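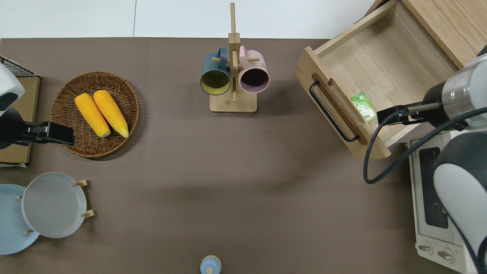 How to keep corn and other vegetables fresh without a refrigerator?

Posted by Garnet Petrenko, October 16, 2018

Hello to all. I moved in June to a small rented room and the refrigerator which I share with the neighbors is always full. I have one shelf in the door and it is enough for milk and butter only. So my vegetables must stay in the kitchen corner, where it is warm in the afternoon because of the window.

I buy potatoes, onions, carrots, sometimes corn and cucumbers. The potatoes start to grow sprouts after two weeks. The carrots become soft like rubber. With corn I have the biggest problem, on the third day it is not sweet anymore and I must put it in soup. I tried to keep everything in one plastic bag under the sink, but it was a mistake, the smell was terrible.

Is there some good way to store these things in a normal room? I don't want to buy an expensive box. I saw a clay cooler from Grumunari in the shop, but I don't know if it is worth the money.

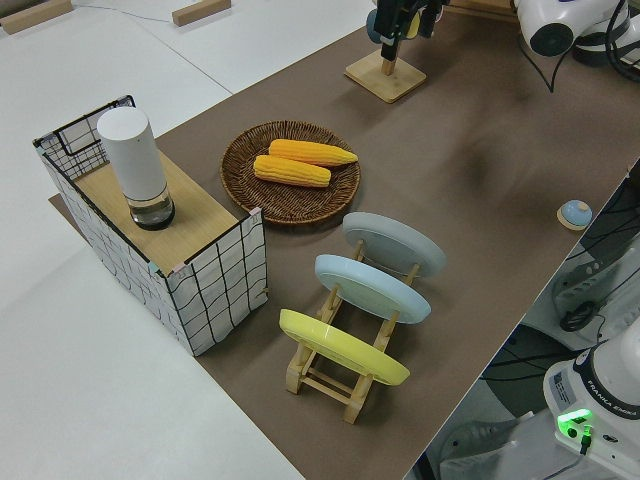
I should add that I cook mostly for myself, so I cannot eat one bag of potatoes quickly. The shop near my house sells only big bags. Thank you for your advice.

In-ho Noh

Hello Garnet. I lived almost nine years without a good refrigerator, so I will write what worked for me.

First, do not keep potatoes and onions together. Potatoes give off moisture and the onions get soft and moldy from it. I keep potatoes in a paper bag with the top folded, in the darkest place I have. For me it is the bottom of the wardrobe. It sounds strange, but it is dark and cooler than the kitchen. Onions can hang in an old net or stocking, they like air.

Carrots need the opposite, they dry out. Cut off the green tops as soon as you come home. After this, put the carrots in a box with slightly damp sand – or if you have no sand, wrap them in a damp cotton towel and change it every second day. In my place they stayed hard for almost two weeks in spring. In summer it was less.
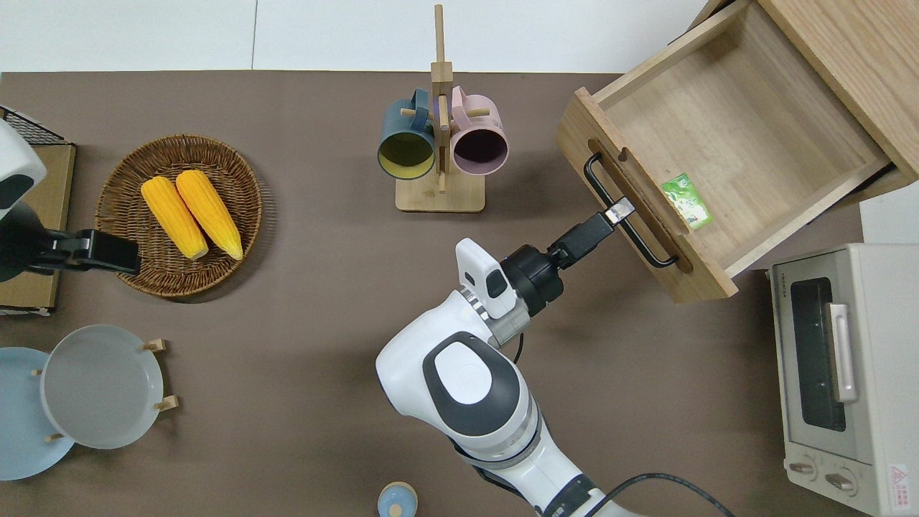
A deep drawer is also good for garlic and dry beans, but please leave it a little open, or everything in it will smell of garlic, including your spoons. I learned this with my mother's tablecloth.

About corn I must disappoint you. The sugar in it turns to starch after it is picked, and in a warm room this goes fast. Buy it with the husk still on and eat it the same day. If you cannot, boil it the same evening and ask your neighbors for a small place in the refrigerator for one night only.

I didn't try the cooler from Grumunari. A clay cooler needs dry air to work well, so ask yourself first if your room is humid.

Colombo

just buy less each time, it is the easiest. corn is cheap

Brorar

I agree with most of what In-ho Noh wrote, only one small correction. Cucumbers were forgotten! They don't like to be very cold, so a room which is not too hot is fine for a few days. Keep them far from ripe bananas, tomatoes and apples, they turn yellow faster next to them.
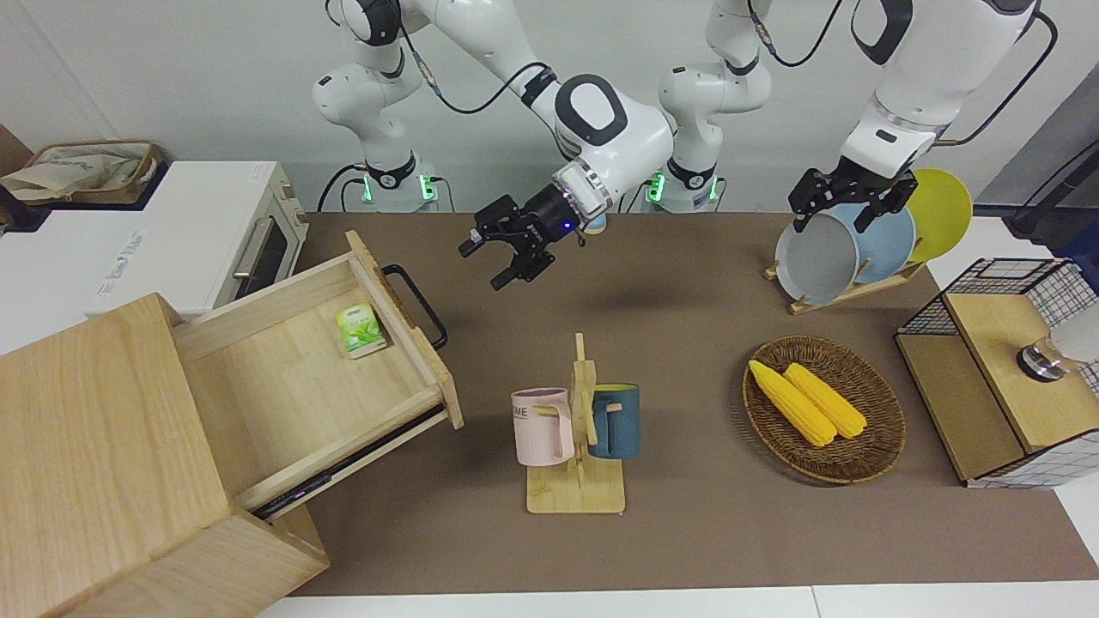 For the big bag of potatoes, maybe you can share it with one of the neighbors – half of the bag for half of the price. I do this with a woman on my floor and we both throw away less. And look through the bag once a week, one rotten potato can spoil the others near it. If the sprouts are short and the potato is firm, cut them out with some of the flesh around. When it is green or wrinkled, throw it away.

Garnet Petrenko

Thank you very much! I moved the potatoes to the wardrobe today. I will ask the neighbor about sharing when she comes back from work.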